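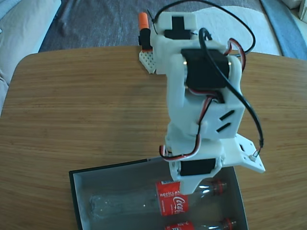 From: Rangi Paewai
To: tables list
Subject: Re: the wooden table, oil or wax?

On Wednesday, Josefina Domínguez wrote:
> Has anyone decided what goes on the wooden table? I can get to
> Cladier before they close, but I need to know oil or wax, and how
> much. Also is the top getting sanded first or are we leaving it?
> Last time it got done in patches and you could feel the edges
> of every patch with your hand.
>
> J.

Oil please. Wax goes white the minute someone puts a mug down.

Small tin is plenty, 335 ml I think, the big one is 826 and we'd never get thru it. If Cladier is out try Demissie, they had some in July. Not the Doner stuff, took four days to stop being sticky.

Yes to sanding, whole top in one go, with the grain. I have 120 sheets at home, will bring. Finish by hand with something finer if you see any. Wipe down with a damp rag, let it dry, then oil. Thin coat, leave it 20 min, rub off what hasn't soaked in. Second coat next morning.

Everthing has to come off the table first, caps and little bits in a box with a lid please, we lost some down the back last time. Felt pens too.

Budget line still has 70 in it so keep the receipt. Rags flat outside to dry, not balled up in the bin!!

Can't do before 5. Is Kasham bringing the sander or do I need to ask again?

Rangi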